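Home | Reviews | Workshop | Kitchen | Letters

Pryor board oil: a winter with one tin

By Nga Đinh
March

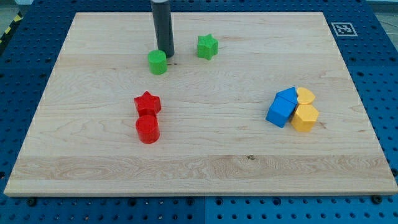
I have been oiling chopping boards, spoons and one long-suffering rolling pin for years, and until last autumn I did it with whatever was under the sink. Then Libor Trnka, who runs the Saturday-job end of a joinery in Brestulbridge, pressed a tin of Pryor on me and told me to stop using sunflower oil before everything I owned smelled of old chips. He was right, it did! Maple is where a decent oil earns its money, I think, as the colour is so pale to begin with (cream going to honey) and all that wavy grain can look a bit flat when it's thirsty. A board glued up from strips is more fun still, with the grain changing direction at every seam, and if you get a small dark knot near the front, so much the better. I'd never cut round one.

The oil itself is thin, thinner than I expected, and pours from a proper little spout. I use an old cotton vest. A spoonful goes a very long way, and my first mistake was flooding the board and then spending half the evening mopping. Put on less than you think, leave it while you have your tea, wipe it hard, and do it again before bed. The smell is faint and slightly nutty and had gone by breakfast.

I've had the 400 ml tin since October. In that time it has done 9 boards (mine, my sister's, and several belonging to neighbours who heard I was "doing boards"), plus the spoons, and there's still a good slosh in the bottom. Water beads up beautifully for up to 10 days on a board that gets daily use, then starts to sink in near the middle where the knife goes. Beetroot wiped off with a damp cloth. Turmeric didn't, but I've yet to meet the oil that beats turmeric.

I also tried the Plelta wax on top, and love it on spoons, where it leaves a soft dry feel that I keep stroking like a cat. On boards I found it went cloudy after a few washes, so I've gone back to oil alone. Pakdale do a cheaper oil in a squeezy bottle. It's fine, a touch sticky, and took two nights to dry in my cold kitchen.

Grumbles: the lid. It sticks once any oil gets in the thread, and I've had to run it under the hot tap twice. The label also slides off if you have oily hands, and you will have oily hands.

I sanded my oldest board before its first coat, and would do the same again on anything with a furry surface. Libor starts at 120 grit. I'm lazier and went straight over it with a worn sheet of something finer, and it came up lovely all the same. I'm starting on the salad bowl next.

Contact us | Copyright the authors | Back to top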